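The Robot Gets the Easy Sofa

By a staff writer

The furniture returns warehouse in Gruneck handles over 544 sofas a month at its busiest, and every one of them has to be checked by hand before it can be sold again. Somebody pulls the cushions, feels along the gaps, takes out whatever the last owner left behind and decides whether the fabric will clean up. It is dull work and hard on the knees. The pay is what you would guess.

Last February the company that runs the place, Nerkgate, told the inspection crew that a robot arm would be taking over the first step. The system is called Skostus. It is supposed to clear loose objects off a sofa and set them in a bin so that a person can start straight in on the fabric. Fourteen people work that line. All of them were told their jobs were safe, and all of them were given a new job title, which in my experience is two different messages.

I spent two shifts there. For now the arm does most of its learning in software, and the crew are asked to watch the practice runs on a monitor in the break room and mark the ones that look wrong. A run lasts a minute or two. The sofas are always gray or nearly gray, and the things lying on them get stranger as the runs go on.

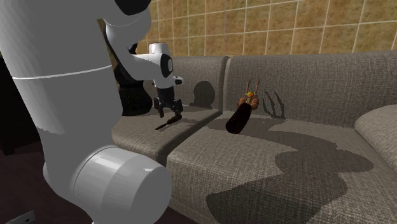 A simulated practice run: the arm over the left seat, with an odd-shaped object on the cushion beside it.

One inspector, eight years on the line, told me she had never once found anything like that on a returned couch. She finds hairpins, coins, dried noodles, pet hair packed into a seam so tightly it has to be cut out. Her complaint was a practical one. The practice sofas have no stains and no smell, and a lot of what she knows comes through her fingers before she has seen anything at all.

The engineers have an answer for this. Odd shapes are useful, they say, and an arm that can get hold of an awkward lump will have no trouble with a TV remote. Maybe so. I asked how it would do with a wet tissue wedged behind a zipper and was told that was on the list.

What has changed already is the day itself. The crew used to work in pairs and talk. Now one of each pair sits at the monitor for part of the shift, marking runs, while the other does the lifting that two people used to share. Management calls the monitor time a break from physical work. The people lifting alone have other words for it. Marking also comes with a target, 364 runs a week for the line, and the sofas still have their own target, which hasn't moved.

There is a bonus plan attached, known inside the building as Bite. It pays out when the marks from the crew agree with each other. A couple of people pointed out to me that the easiest way to agree is to mark everything fine, and that they would like to hear from someone upstairs whether that is what the company wants to buy.

I don't doubt the arm will get better. Some of the crew would be glad to see it take the worst of the bending, and one man with a bad back said he'd shake its hand if it had one. He also asked his supervisor what happens to the eight-hour shift once the first step is gone. He was told a meeting would be scheduled. When I left, it hadn't been.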